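Stainless bowls replace plastic at Skisirthorpe community kitchen

The Skisirthorpe community kitchen has finished replacing its plastic mixing and serving bowls with stainless steel, ending a changeover that started in February with the salad station.

The order covered 73 bowls in 2 sizes, supplied by Driment from its Ornness warehouse. The larger size is used for dough, batter and washed greens. The smaller is used for portioned ingredients and for weighing out dry goods. Both have a rolled rim and a flat base, and both stack on the existing wire shelving with no change to the shelf spacing.

Kitchen management had listed the old plastic bowls for disposal after an equipment check found scoring on the inside surfaces. Scored plastic holds fat and colour through a normal wash cycle, and several bowls had also warped enough to rock on a level bench. The check was carried out by Brophy, the contractor that services the kitchen's dishwasher and extraction hood.

Under the revised bench layout, one bowl is kept at each preparation position during service. Clean spares are stored upside down on the shelf nearest the dishwasher. Bowls used for raw meat or egg go directly to the wash-up side and are not returned to the bench until they have been through a full cycle.
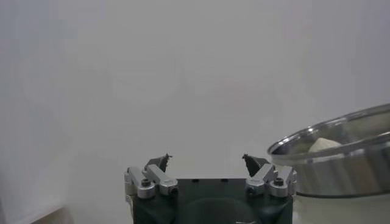 A stainless steel bowl beside a light-coloured wall.

Staff have been asked to stop using green scouring pads on the new stock. A nylon brush and standard detergent are specified for hand washing, with a paste of bicarbonate of soda for stuck-on starch. Chlorine-based sanitiser is permitted at the normal dilution but must be rinsed off within the contact time printed on the bottle — prolonged exposure can pit the surface. Bowls should be dried before stacking. Two nested wet bowls will often lock together, and prying them apart with a knife has already damaged one rim.

The bowls are not to go in the microwave, and they are not to be left on a lit burner as a substitute for a saucepan. For melting chocolate or butter, the larger size fits over the kitchen's stockpots with enough clearance to keep the base out of the water.

Tare weights have been re-entered on the bench scales. The previous presets were for the plastic bowls and will give false readings if a scale is reset to its stored values. A printed card with the correct figures is fixed to the side of each scale, and dry mixes in 300 g and 500 g lots should be checked against it before bagging.

Sound bowls from the old set, meaning those with no scoring or warping, have been moved to the garden shed for seed sorting and compost scraps. They are marked with a strip of yellow tape on the base and should not come back into the kitchen. The rest went out with the plastics recycling.

The next equipment check covers chopping boards and is booked for Thursday. Boards should be left unstacked on the centre bench by 7 a.m., including those normally kept in the bakery cupboard.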